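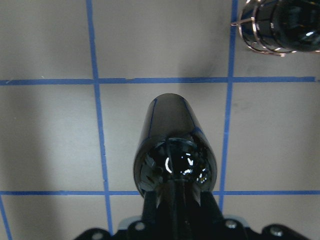 Export Rebates Should Come With an End Date

The government is weighing whether to extend the export rebate for small manufacturers for another year. The trade associations want it extended, and I expect they will get their way. The rebate was brought in as a short-term measure when orders from overseas fell off, and it has been renewed every January since. I think it should be renewed one more time, on a falling scale, and then closed.

I don't say this as someone who wants these firms to fail. I spent a good part of my working life doing the books for furniture and footwear exporters in Drinham, and I know how thin the margins are. A plant with 145 people on the payroll can be sunk by one buyer who pays late. When the rebate first arrived it kept several of those plants open through a bad winter, and the people who designed it deserve credit for moving fast.

The trouble is what happened after that. A rebate paid on the value of goods shipped goes mostly to the firms that ship the most. Covitz, the largest footwear exporter in the district, would have kept its buyers with or without the money. Its contracts were signed long before the program existed. The small stitching shops that supply Covitz get nothing directly, since they don't export in their own name. They were told the benefit would reach them through better prices. Most of the owners I talk to say their prices have stayed where they were.

There is also the matter of what buyers know. Overseas purchasing managers read the same news we do. Once a rebate has been in place for a few seasons, they ask for it back in the form of a discount. Sugeng Mangundap, who ran sales at the Løken furniture works for many years, told me that by the second renewal his customers were opening the price talks with it. "They had the percentage written down before I sat down," he said. At that point public money is paying for cheaper chairs in somebody else's stores.

Supporters say that jobs depend on the program. Some do. But nobody has published a clear account of which ones. The application form asks for the head count on the day of filing and never asks again. A firm can claim in the spring, let people go in the summer and claim again the next year. If the aim is to protect employment, the payment ought to be tied to payroll, checked every quarter, and capped so that the biggest exporters don't take most of the pot. A flat 3,000 a year for each worker kept on through the off season would be simple to run and hard to game.

The stronger argument for the rebate is that our exporters face costs their rivals don't. Power is expensive here, and containers wait too long at the Binatlow terminal. I agree with every word of that. A shipment that misses its sailing costs the exporter far more than the rebate brings in, and it costs him the buyer's patience too. But these are problems with power and with a port. Paying firms to put up with them takes away the pressure to fix them. Two more cranes and a customs office that stays open on weekends would help every exporter in the region, including the ones too small to fill out the forms.

So my proposal is a modest one. Keep the rebate for the coming year at its present rate. Cut it by half the year after that, and end it the year after. Put the savings into the terminal first, then into a payroll credit for firms under a set size. Announce the whole schedule at the start so that owners can plan around it and buyers can't use the uncertainty against them.

Exporters will complain, and some of the complaints will be fair. A few plants that have been living on the rebate will have to merge or close, and the towns around them will feel it - Drinham more than most. Money for retraining should be set aside before the first cut takes effect, and the local offices should have it in hand by then.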